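3.2 Sorting small items into dishes

Household clutter was grouped by size before any container was chosen. The Trarau survey listed 161 small items, and most were under 5 cm long.

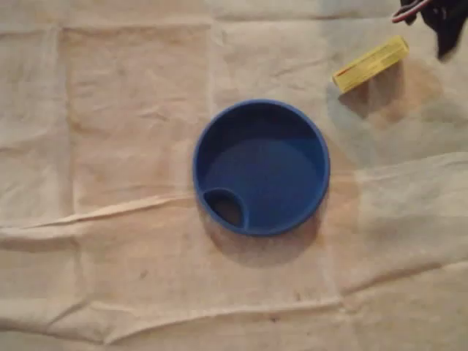
Containers were picked for low sides and a wide mouth. Small packets tend to get lost in deep bins. A shallow round one, like the blue piece lying near a little yellow box on beige cloth, leaves its whole floor open to view from above. Plain cloth was preferred as a ground for sorting.
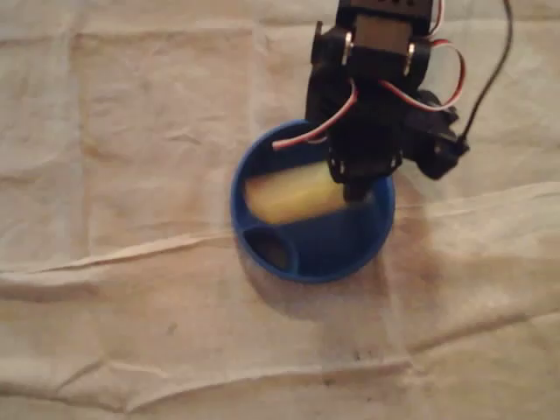
Divided dishes were scored separately from open ones, following Jabłońska. A small side section suits loose pins or coins, but it takes space from longer items.

Figure 5. Round blue dish with a small compartment at lower left and a pale yellow item in the larger part.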